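Pattern and Surface Designer (part-time, ongoing)
Bianchini Textiles and Wallcoverings

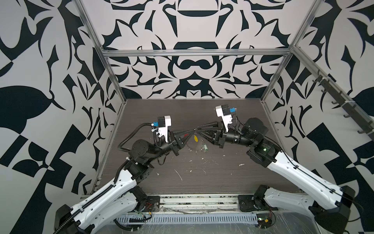
Large-scale black and white pattern with leaf shapes and checkered strips, used across three walls.

Bianchini designs and prints patterned fabric and wallcoverings for homes, hotels, offices and workshops. We are looking for a part-time designer to join our studio in Ballarat. The job is 30 hours a week, Monday to Thursday, with some choice in start and finish times.

You will report to Elisa Bortolotti, our studio manager, and work alongside two other designers and the print room staff.

What the job involves

Most of your time will go into drawing new repeats and getting them ready for print. We release two ranges a year, Drokus for wallcoverings and Fusteck for upholstery fabric, and you will work on both. Designs start on paper or screen, whichever you prefer, and are finished as layered digital files.

You will also:
- recolour patterns from our archive of 200 designs
- scale and adjust existing patterns to suit a client's walls, including corners, doorways and ceilings that aren't level
- check strike-offs against the approved colour and sign them off with the print room
- prepare sample books and keep the sample library in order
- answer technical questions from installers about pattern match and drop
- go on site visits, usually one or two a month, mostly within western Victoria

We do a fair amount of high-contrast work in one or two colours. Mistakes in the repeat show up quickly in this kind of pattern, so we need someone who checks their joins carefully.

What we are looking for

Essential:
- at least two years of paid work in surface, textile or print design, or a finished qualification and a strong folio
- confidence building half-drop and mirror repeats
- good working knowledge of vector and image editing software
- a current driver licence
- the right to work in Australia

Useful but not required:
- experience with wide-format digital printing
- screen printing skills
- experience dealing with builders, architects or paperhangers

We use a job tracking system called Utulix. You don't need to know it beforehand, as training is given in your first week.

Pay and conditions

Pay is above the award and depends on experience. Superannuation is paid on top. You will have paid annual and personal leave on a pro rata basis, and a $3,000 yearly allowance for courses, books and materials. There is free parking behind the building and the station is a short walk away. The studio is on the first floor and has a lift.

The role has a six-month probation period. Working from home is possible one day a week once probation is finished.

How to apply

Send us a resume, a one-page letter and a folio of up to ten pieces as a single PDF. At least three of the pieces should be full repeats, with the repeat size marked. Please say which parts are your own work if a piece was done as part of a team.

Applications close at 5 pm on the last Monday in January. We will hold interviews at the studio in the two weeks after that. People we interview will be asked to do a short recolouring task, which takes an hour and is paid.

Questions about the role can be sent to Elisa through the contact form on our website. Please put "Pattern designer" in the subject line. No recruitment agencies.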